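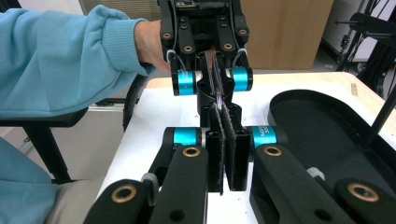 Werkstatt-Tipps für die Rallye-Vorbereitung: Bordbuchlampe, Wegstreckenzähler und Klemmbrett

Die folgenden Hinweise beziehen sich auf serienbasierte Fahrzeuge mit 12-Volt-Bordnetz. Vor allen Arbeiten an der Elektrik Minuspol der Batterie abklemmen und isolieren.

Leselampe des Beifahrers
Die Schwanenhalslampe gehört an die B-Säule oder an die Querstrebe des Käfigs, nie an das Armaturenbrett. Am Armaturenbrett überträgt sich jede Schwingung des Vorderwagens auf den Lichtkegel. Rohrschelle mit Gummieinlage verwenden, in den Käfig wird nicht gebohrt. Das Kabel mit einer Zugentlastung direkt hinter dem Lampenfuß abfangen und eine eigene Sicherung mit 2 A vorsehen. Wer die Lampe über den Zigarettenanzünder versorgt, verliert das Licht erfahrungsgemäß auf der ersten Schotterprüfung.
Warmweiße Leuchtmittel spiegeln weniger in der Seitenscheibe. Bleistiftnotizen sind darunter allerdings schlechter zu lesen, Lesia Romaniuk schreibt ihren Aufschrieb deshalb mit einem 2B-Stift und drückt fest auf.

Wegstreckenzähler
Der Impulsgeber sitzt am besten an einem nicht angetriebenen Rad. Abstand zwischen Sensor und Schraubenkopf nach Herstellerangabe einstellen, mit der Fühlerlehre prüfen und nach den ersten Kilometern nachmessen. Geschirmtes Kabel nehmen, Schirm nur einseitig auf Masse legen. Die Leitung nicht parallel zu den Zündkabeln führen, Kreuzungen möglichst im rechten Winkel.
Kalibriert wird mit dem Reifendruck und dem Reifentyp, die im Wettbewerb gefahren werden. Reifen vorher warmfahren. Den ermittelten Wert mit wasserfestem Stift auf die Innenseite des Handschuhfachdeckels schreiben. Zeigt das Gerät auf einer Eichstrecke zu wenig an, zuerst den Stecker am Sensor kontrollieren – Korrosion an den Kontakten kommt deutlich häufiger vor als ein defekter Geber.

Klemmbrett und Bordkarte
Ein Klemmbrett aus Aluminium von etwa 2 mm Stärke reicht aus. Kanten brechen, Ecken abrunden, Unterseite mit Moosgummi bekleben. Kontaktkleber auf beide Flächen auftragen, ablüften lassen, kräftig anpressen. Die Klemme mit Blindnieten befestigen, Schrauben arbeiten sich los.
Für die Bordkarte eine Tasche aus Planenstoff an die Türverkleidung nieten. Maße: 84 mm breiter Einsteckschlitz für gefaltete Karten, Klettverschluss oben.

Gegensprechanlage
Kopfhörerkabel vom Helm zum Verstärker mit Spiralschlauch schützen. Bei Brummen die Masse des Verstärkers direkt an den Batteriepol legen. Ersatzmikrofon und Ersatzbatterie in einem beschrifteten Beutel im Servicefahrzeug mitführen. Schaumstoffkappen nach jeder Veranstaltung mit lauwarmem Wasser auswaschen und an der Luft trocknen, nicht auf der Heizung.

Ergänzung von Jeferson Cordeiro: Kabelbinder im Motorraum immer bündig mit dem Seitenschneider kürzen. Die scharfen Enden scheuern sonst benachbarte Leitungen an.

Zuletzt überarbeitet im März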